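The Long Bus Rides of the Okden Stags

On most Fridays in February the Okden Stags load their own bus. The players carry the sticks, the goalies carry their own pads, and the equipment manager checks the skate sharpener into the bay under the third window, where it has ridden for years. Then they drive.

Okden plays senior men's hockey in a league with teams spread along two highways. The nearest road opponent is Lindby, which is 146 kilometres away. The farthest is Stougaard, at 351. A weekend against Stougaard means leaving before lunch on Friday, playing that night and again on Saturday, and getting home when the bakery is opening.

The Stags have no paid players. The roster has electricians, a couple of teachers, a pharmacist and several farmers, and their ages run from 19 to 41. What the club pays for is ice, officials, sticks and the bus. The bus costs more than the sticks.

Last season the club finished second in the league and lost the final to Lindby in seven games. Five of the seven were decided by one goal. People in Okden still talk about Game 4, when a puck hit the stanchion behind the net, came straight out in front and was tapped in with the goalie looking the other way. It counted. The Lindby supporters have a T-shirt about it.
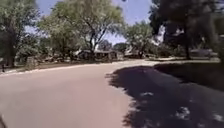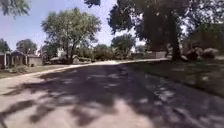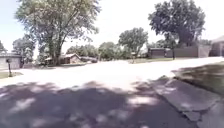 Leafy streets, out of season.

Volume 2, Issue 2

The rink in Okden seats 900 if people are willing to squeeze, and for the final they were. It was built with a low roof over the visitors' end, so a hard clearing shot can hit the beams. Local rules call that a dead puck and a faceoff. Visiting coaches have complained about it for as long as there has been a league.

Practice is on Tuesday and Thursday at 9:15 p.m., after the figure skaters and the under-15s. Attendance is good on Thursdays and poor on Tuesdays. The coaching staff stopped fighting this two seasons ago and now use Tuesday for goalies and power-play work, with whoever turns up. The power play got better. It went from last in the league to third.

The main sponsor is Zakis, a tire and battery shop on the highway. Its name is on the shoulders of the home sweater and on the boards at centre ice. Zakis also puts new tires on the bus each fall, and the club says it would have trouble running a full road schedule without that.

Players give different reasons for staying with it. Some came back to town after junior and wanted a proper game to play in. Others grew up watching the Stags and never wanted to play for anyone else. A few admit they like the bus. There is a card game at the back that has been going, with the same score sheet, for four winters. The sheet is kept in a freezer bag.

The trip to Stougaard is the one they complain about and the one they remember. The road has one gas station in its last two hours, and it closes at eight. The Stags usually phone ahead. If the owner is in a good mood the lights will be on when they pull in after the game, with a pot of chili on the counter and a jar beside it for money.

Okden split its last two games there, losing 5–2 on the Friday and winning 3–1 on the Saturday. The winning goal was scored by a defenceman who had not had one in two years. He was made to sit up front with the driver on the way home and pick the music.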